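Bon, je reprends mes notes du 15 mars 2021 et j'essaie de faire propre, promis ! C'est moi, Edem Ametepe, qui tenais le cahier cette fois, donc si une décision vous paraît bizarre, dites-le-moi avant que ça parte sur le tableau de l'entrée.

# Compte rendu, réunion linge et chambres, maison Sarpong

**Présents :** l'équipe de l'étage, les deux personnes de la lingerie et moi. Herkgate était au téléphone pour le premier point seulement (la ligne coupait, on a fait court).

## 1. Le contrat de lavage

Herkgate nous propose de repasser au forfait de 275 euros par mois, enlèvement compris. J'ai rappelé qu'en novembre on avait quitté ce forfait parce que les pièces pelucheuses revenaient feutrées, et qu'on avait passé des soirées entières à les brosser. Ils disent avoir changé de programme. On veut bien les croire, mais on demande un essai sur un seul sac avant de signer quoi que ce soit.

**Décidé :** essai d'un sac, draps et serviettes uniquement. Les lainages et les polaires restent chez nous.

## 2. Le tri sur le lit

Gros morceau de la réunion ! On a tous pris l'habitude de poser le linge sur le lit pour le plier, et moi la première, je trouve ça bien plus confortable que la table de la lingerie (trop basse, mon dos s'en souvient). Le souci, c'est le blanc sur blanc : une chaussette claire sur une housse claire, on passe à côté et elle finit pliée dans le drap.

On a discuté un bon moment pour savoir s'il fallait étaler un tissu foncé par-dessus. La lingerie est pour, l'étage trouve que ça fait une pièce de plus à laver. J'étais plutôt du côté de l'étage, puis j'ai changé d'avis en cours de route.
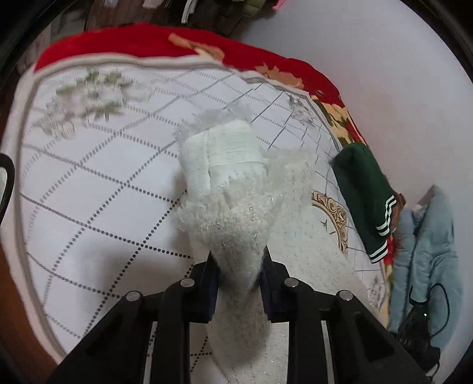
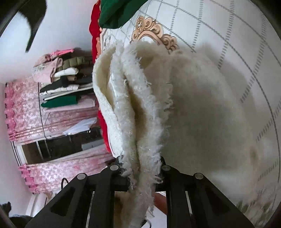 *Point 2 : linge clair et pelucheux, sur la housse blanche à quadrillage gris.*

**Décidé :**

- on continue à trier sur le lit, avec un tissu foncé étalé d'abord ;
- le pelucheux se plie en dernier, à part des serviettes, qui ramassent tous les poils ;
- les serviettes se roulent, on arrête les piles qui s'écroulent dans le placard ;
- les petites pièces vont tout de suite dans leur panier, même quand on est pressé.

## 3. Achats

Il nous faut des paniers. Le modèle Durnari plaît à tout le monde sauf à la lingerie, qui trouve les poignées trop dures. Prusport en a un plus souple, de 90 litres, mais franchement, plein de draps mouillés, qui va le porter ? Pas moi !

On a aussi reparlé du budget de l'année : il reste environ 600 euros. J'aimerais qu'on garde de quoi remplacer les tringles du couloir, qui plient de plus en plus. Pas de vote là-dessus, on n'avait pas les prix sous les yeux.

**Décidé :** on prend 2 paniers Durnari pour essayer. Je passe la commande.

## 4. Divers

- L'étendoir du palier grince toujours. L'étage s'en occupe avec un peu d'huile.
- Les étiquettes de placard se décollent, on repasse au bon vieux marqueur sur ruban de coton.
- Quelqu'un a demandé si on pouvait décaler la réunion après le café. Adopté à l'unanimité, évidemment.

**À faire avant la prochaine fois :** la lingerie prépare le sac d'essai et me donne la liste des pièces ; l'étage cherche un vieux drap foncé dans l'armoire du fond ; moi, la commande et les prix des tringles.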